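Bistero 1:35 Wheeled Scout Car, kit 485
Reviewed 17 May 2024

I have wanted a decent eight-wheeled reconnaissance car on my shelf for years, and the old Prakau kit never did it for me. The hull was too narrow, the wheels were vinyl, and the turret looked like a bottle cap. So when Bistero put out a new one in January I ordered it the same day, and I've been grinning at it ever since.

What's in the box
You get five sprues in a sandy tan plastic, a one-piece lower hull, a clear sprue for the periscopes and headlights, a small photo-etch sheet and decals for two vehicles. The instructions come as a stapled booklet in real paper, with 111 steps, which sounds like a lot until you see that some of them are a single tow hook. The weld beads are lovely. They're uneven in the way real welds are, and they hold up even under a wash.

The hull
The upper and lower halves went together without filler! I ran thin cement along the seam, squeezed, and that was it. The only fiddly bit is the trim vane on the bow, which can be built folded or raised. Pick one before step 14 and stick with it, as the hinges are different parts. I built mine folded and lost one of the little rods to the carpet, so that's stretched sprue you're looking at if you ever see it at a show. 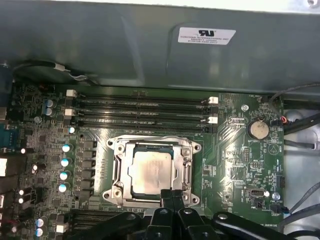 Suspension and wheels
All eight wheels turn if you go easy on the glue, and the front four steer together through a linkage that works. I spent far too long just pushing it around the bench. The tires are plastic halves with good, deep tread — a bit of sanding on the center line and they look great.

Liesl Riedl at the Astasley club built hers with the wheels turned hard left on a muddy track, and now I want a second kit to do the same.

Turret and gun
The barrel is a slide-molded piece with a hollow muzzle, so no drilling. There's no interior beyond the gun breech and two seats. Koen Schouten has a resin interior set planned under his Espinoza label, and I'll be first in line, but with the hatches closed you won't miss it.

Niggles
The decals are thick and needed two rounds of softener on the hull side numbers. The photo-etch mesh for the engine deck is a hair too wide, so trim it before you bend it. And the headlight guards are molded so fine that I broke one getting it off the sprue. Use a razor saw there — nippers are too rough.

Would I buy it again? Yes, and I probably will before summer. It's a happy build, sturdy once it's together, and there's enough going on that an experienced builder won't get bored. If you've only done tanks so far and you're sick of cleaning up road wheels, give this one a try.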